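Folding of cloth

Folding of cloth is the household work in which a towel, a shirt or another textile is laid out and doubled on itself until it has a small and regular shape. It usually comes after washing and drying, and before the cloth is put in a cupboard or a drawer. The same work is done in laundries, hotels and shops, where the size of the finished piece is often fixed in advance.

Surface

A table is the most usual place for folding, although beds and ironing boards are also used. The surface should be flat, clean and larger than the opened cloth. When a part of the cloth hangs over the edge, its weight can pull the rest, and the corners are then difficult to bring together. Plain, light tables are common in workrooms, as coloured cloth is easy to see on them.

Opening the cloth

Before the first fold the cloth must be opened. A piece which comes from a basket is normally crumpled, and its corners may be hidden inside. The worker takes hold of one raised fold, lifts it, and looks for an edge or a hem. The hem is followed with the fingers to the nearest corner. With a shirt, the collar or the shoulder seam is the better guide, and the sleeves are pulled out to the sides before anything else is done.
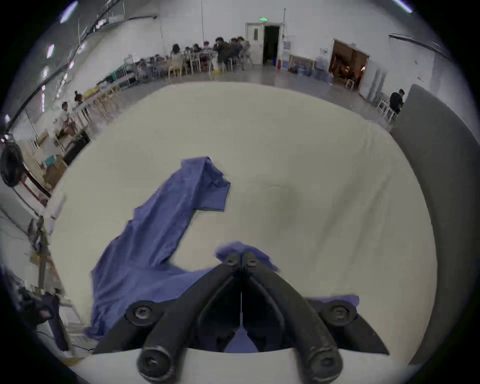 After opening, the cloth is smoothed with the flat hand from the middle towards the edges. Small wrinkles can stay, but a large one will be pressed into the fold and will show later.

Methods

The half fold is the simplest. Two corners are carried to the two opposite corners, and the action is repeated in the other direction. In the third fold, often preferred for towels, each long side is turned towards the middle, so that the edges are inside. Shirts are mostly folded with the front down: the sides and sleeves go to the back, and the lower part is brought up to the collar.

In the Hamden laundry handbook these methods are called "short work", and rolling is treated separately. Its author, Faith Shemweta, lists 14 folds for household linen, of which only 2 are meant for shirts. The Jarman method, described in the same book, begins with the cloth hanging from both hands and uses the table only for the last fold.

Storage

Folded pieces are laid flat in a pile or placed upright in a drawer. In a pile, the rounded edge normally faces the front, which makes it easier to take one piece without opening the next.

See also: Ironing; Linen cupboard; Towel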